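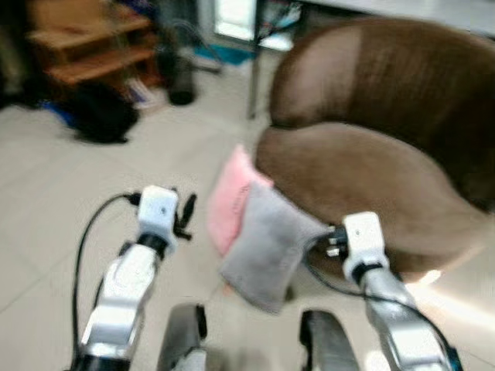
Brown armchair and gray cushion, lounge seating.

Kidoncombe Reading Rooms — progress report, August

Vlastimil, short one this month, grant form is due at 4 and I still have the receipts to do.

Where we are. Listening hours now running at both sites, Kidoncombe and Morach. Morach opened late, the door lock again. 40 people signed up across the two, 16 of them come back most weeks. Target was 300 loans by the end of the period and we passed it, mostly large print and audio. Westerns go out fastest. Could use more.

Seating. Chairs are the biggest line under furnishings. Older readers want arms on them and a firm seat, so we stopped buying the low ones. Cushions came out of the same line. Five more armchairs wanted for Morach, quote from Azimi is in but delivery is extra and they wont hold the price past the month.

Listness catalog. Import mostly done. Duplicates are a mess — every audio title came over twice, once under the author and once under the reader. Fixing by hand in the evenings. Support replied once, then nothing.

Staffing. Saturday cover at Kidoncombe still thin. One application in, interview to be arranged.

Spending. On budget except postage, which is over. Home delivery packets cost more than we put down in the orginal plan. Want to move the unspent print money across if you agree, need that in writing please.

Next period: finish catalog, large print swap with the county, second shelf run at Morach, heating quote before it gets cold.

Receipts to follow in a seperate email.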